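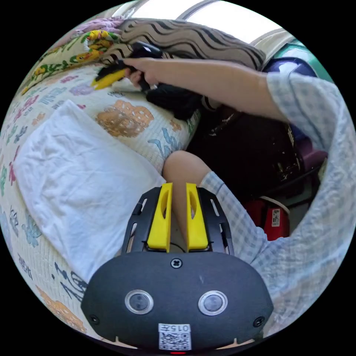
Wasel Laundry Folding Notes

Version 2, June

Overview

Wasel is a small collection about folding clothes and towels on a bed. It contains 381 short episodes from bedrooms in Gornton and Drultley. Each episode starts with a cloth item on the bedding and stops when the person decides it is folded well enough.

Items

We have 202 episodes with T-shirts, 100 with towels and the rest with other white or plain cloths. Shirts with a big print are marked "print" in the item column, as the print helps to know which side is up.

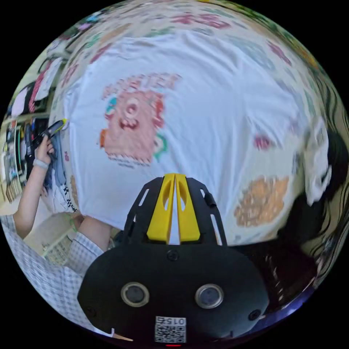 White T-shirt with a pink monster print, spread flat.

Bedding

We did not ask people to change their bedding. Many beds have a pattern, and some are quilted, so a corner of thin cloth may sink a little between the stitches. Please keep this in mind if you compare with folding on a hard table.
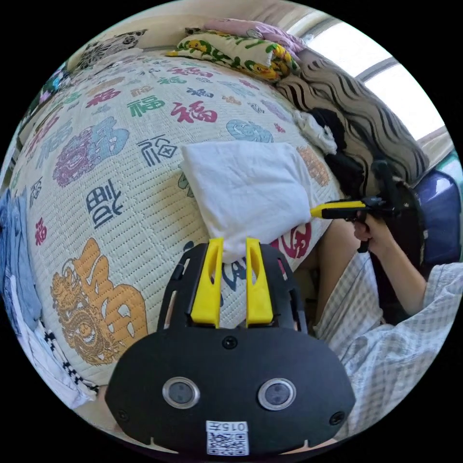

Pillows, cushions and other clothes stay on the bed if they were there before. The column "clutter" has the values low, medium and high – it was filled by one person only, so please use it with care.

Files

episodes.csv – one line for each episode
items.csv – type of cloth, main color, print yes or no
folds.txt – the names of folds we use (half, third, sleeve in, roll)

Known problems

Up to 38 episodes have a wrong fold name, mostly "third" written in place of "half". The corrected list will come with the next version. Episodes from Kincaid are not included yet.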